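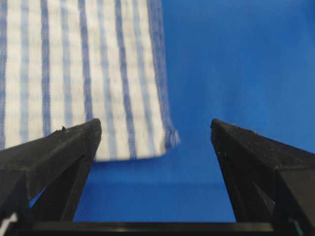 Raelene Treloar wrote: My dish towels have stopped soaking up water. They just push it across the counter. They are all cotton, bought last January, and I wash them warm with regular liquid detergent and a dryer sheet. We have a well and the water is hard. Can I fix them or do I need to buy new ones?

Posted November 13, 2019
892 views

Goodwin
Stop using the dryer sheets. They leave a coating on cotton and it builds up every time. Liquid softener does the same. Wash them hot with half the detergent you use now and run a second rinse. Mine took 3 washes before they worked properly again. Dry them on medium with nothing added.

Don't wash them with fleece or anything that sheds, or you'll be picking lint off your glasses.

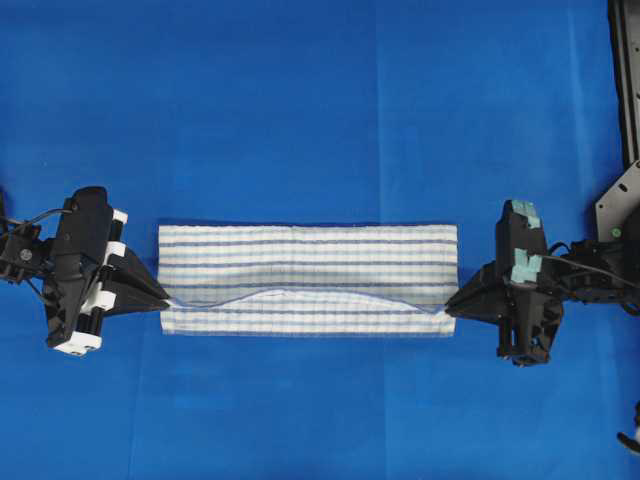 Striped towel, blue on white

Kitotell
just buy new ones, they're cheap. use the old ones for the car

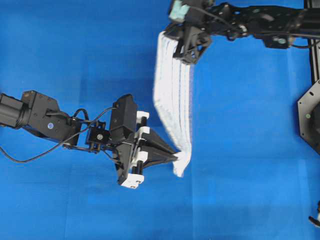 Troststead replied that new towels would end up the same way on well water, and that hard water minerals hold on to soap even if you skip the dryer sheets. Goodwin is right about the detergent, but I would soak them first. Check the care label, too. Some towels sold for kitchens are part polyester and won't ever dry dishes well.

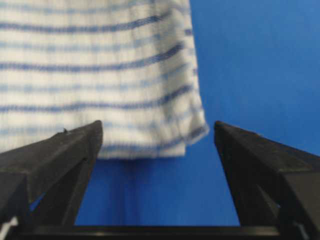 Soaking method

Fill a bucket or the laundry sink with the hottest water the label allows.
Stir in 2 tablespoons of washing soda until it dissolves. Wear gloves.
Leave the towels in until the water cools, then wring them out.
Run them through a normal wash with no detergent.
White vinegar is fine for a later load, but don't put it in with the soda.

Raelene Treloar
Thanks, I have washing soda already. Will do the soak this weekend.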